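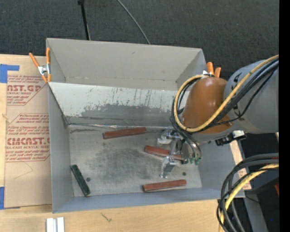

Bandum blocks in a bin

Stills of long blocks lying in a gray bin on a wooden tabletop. Colors in the set include reddish brown and dark green.

Contents

1,284 stills were taken and 1,190 are kept. The rest were duplicates. Files are sorted into 2 folders, blocks and empty.

Labels

Each block has a color and an outline. Lachlan Pearce drew the outlines and Marama Mudgway checked them. Partly covered blocks are outlined only where they show.

Known issues

The bin is worn. Scuffs on the floor and the rear slope are dark enough to be picked up as objects, and so are the small round spots on the floor. None of these are labeled. The green paint label was renamed to green in May.

Contact

Gizella Sipos, Ruawai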